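Teaching a bin-picking task by remote control

Written for new operators on the Clultemen cell. It assumes you have done the safety induction and can already bring the arm up from cold.

What you are going to do

You will drive the arm from the operator's desk, using the hand controller, and pick blocks out of one bin and put them in the other. Every run is recorded. The recordings are used later to train the picking policy, so the way you move matters as much as whether the block gets there. The full set for this task is 4,000 picks, split between all operators, and you will normally do 50 in a sitting before you hand over.

Before you start

Check that both bins are clamped. Push each one with the flat of your hand. If it slides at all, tighten the clamp and push again. A bin that creeps during a session spoils every run after the first bump, and you won't notice from the desk.

Put the blocks in by hand, then give them a stir. Don't lay them out neatly. We had a week in February where one set of starts was so tidy that the policy could only pick from rows, and 291 runs had to be done again.

Open the Forkell recorder and load the task file called Magbanua. The name comes from the old project folder and has stuck. Check that the arm, hand and camera lights are all green. Type your operator initials in the box at the top, then press Ready.

Starting a run

Hold the controller in a comfortable position before you squeeze the enable grip. The arm follows your hand from wherever it was when you squeezed, so if your wrist is already twisted you will run out of movement halfway down. If that happens, let go of the grip, turn your wrist back, and squeeze again. The arm stays where it is while the grip is open. One or two of these re-grips in a run is fine. More than that and you should cancel and start over.

Press Record, wait for the tone, and move.
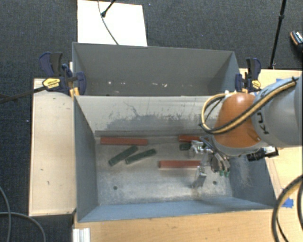
Choosing which block to go for is the operator's job, and it should be done before the hand goes below the rim. Look at the whole bin first and pick the block with the most room on both long sides. Blocks lying close together are harder. Where two green ones sit in a narrow V, as they do on the left of the front bin, the fingers need to go in at the open end of the V, or one block will push the other. The red block over by the far wall is a poor first choice too, with the hand already hiding one end of it. Colour makes no difference to the task, so don't work through all of one colour and then the other.

Going down

Turn the hand above the rim until the fingers will close across the short width of the block. Then go straight down. New operators tend to turn and lower at the same time, which looks quicker but gives the policy a muddle of two movements to copy.

Slow down for the last part. Stop just before the fingertips reach the bin floor — the floor is bare metal and has no give. If you touch it, the force bar on the screen goes amber. Come up slightly and carry on. If it goes red, the arm will stop by itself and the run is marked as failed.

Closing and lifting

Close with the trigger, slowly, in one pull. Pause for a moment once the fingers have stopped. Lift straight up until the block is clear of the rim, then move across.

If the block slips out, leave the recorder running and try again. A slip followed by a good second attempt is useful to us. Three slips is enough — cancel the run and stir the blocks.

Placing

Lower the block until it is just off the floor of the second bin and open the fingers. Don't drop it from height. Bring the hand back up above the rim, then press Stop. Pressing Stop while the hand is still in the bin is the most common mistake on this task.

Labelling the run

The recorder asks for one of four labels: good, recovered, failed or cancelled. "Recovered" means the block got there after a slip or a second approach. Add a note only if something odd happened, such as a block standing on end or a cable catching.

When the first bin is empty, swap the direction in the task menu and pick back the other way.

Taking a break

Stop for 11 minutes after each sitting. The Ziltau desk timer is already set to this. Tired operators make small shaky movements near the block, and they show up in the data. Park the arm at home and switch the controller off before you leave the desk, even if you are only going for a cup of tea.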